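2022-10-19

Workshop notebook, drainage bench

Continued with the sub-base samples for the Inberg courtyard. The client wants paving on the north half and planting beds on the south half, with a channel drain between them. Last week I filled the three test boxes, so today was mostly pouring water and waiting.

Box A is the crushed stone we normally buy from Skiltiso. Box B is the same stone but with the fine part sieved out. Box C is the recycled mix that Branness offered us at a lower price. All boxes have the same bedding sand on top and the same pavers, with joints filled by the same person (me), so at least the mistakes should be equal.

Procedure as in May: pour one full can slowly over the pavers, start the watch when the can is empty, stop when no water is standing in the joints. Wait until the outlet is only dripping, then repeat.

Results, second pour:
A — 34 seconds
B — faster than I could measure in a good way
C — still standing water in the left corner when I went to answer the phone, so no value

I repeated C after lunch and the corner was again slow. I lifted two pavers there. The sand was packed in a hard layer and under it the recycled mix had a lot of gray dust. I think the dust moved down and closed the lower part, but I can't prove it from one box. Before we say no to Branness I would like a second bag from a different delivery. Maybe we got the bottom of the pile.

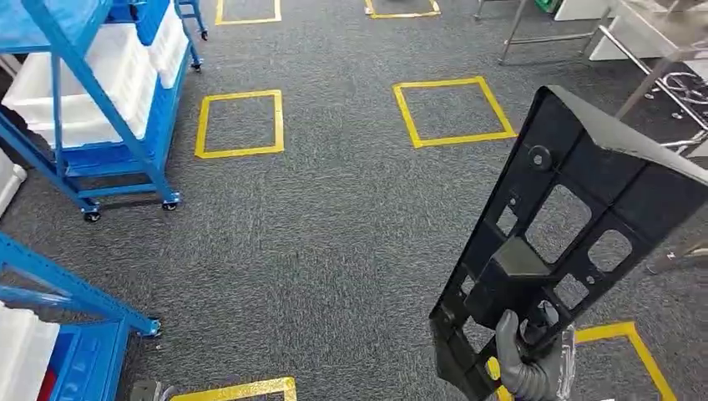 For box B the water is not the problem, the stability is. When I stand on the edge paver and move my weight, it rocks a little. In box A it does not. For a footpath it would be acceptable, for the part where the delivery van turns I would not use it. One possibility is to use B only under the last strip near the channel, and A everywhere else. It makes more work on site, as two kinds of stone must be kept separate, and we know how this went at Sarmiento.

Note about Sarmiento, because I was asked again: the settlement there was not from the stone. The trench for the irrigation pipe was filled in one go and not compacted in layers. The pavers over the trench went down and the others stayed. For Inberg please compact every layer, also the short piece by the gate where the plate is difficult to turn. Use the hand tamper there.

Geotextile: I cut a sample from the new roll and compared it with the old one. The new one feels thinner, but the label gives the same weight, 200 grams per square meter. I put both on the kitchen scale and the difference was too small to argue about. We can use it.

Cost, only for my own overview: the offer for all base material at Inberg is 2,539 without delivery, with stone as in box A. I did not calculate the mixed version yet. The price for the sieved stone is valid only for full loads, so we would probably pay for more than we need.

Planting side: the soil from the south half is heavy clay. I made the jar test and the water is still cloudy, so I leave it on the shelf until tomorrow. Do not shake it.

To do:
— ask Branness for a second bag, other delivery
— repeat box C with fresh sand
— check the fall of the channel, the drawing says 2 percent but the levels at the gate do not fit with this
— read the jar and write down the layers
— return the sieve, it is not ours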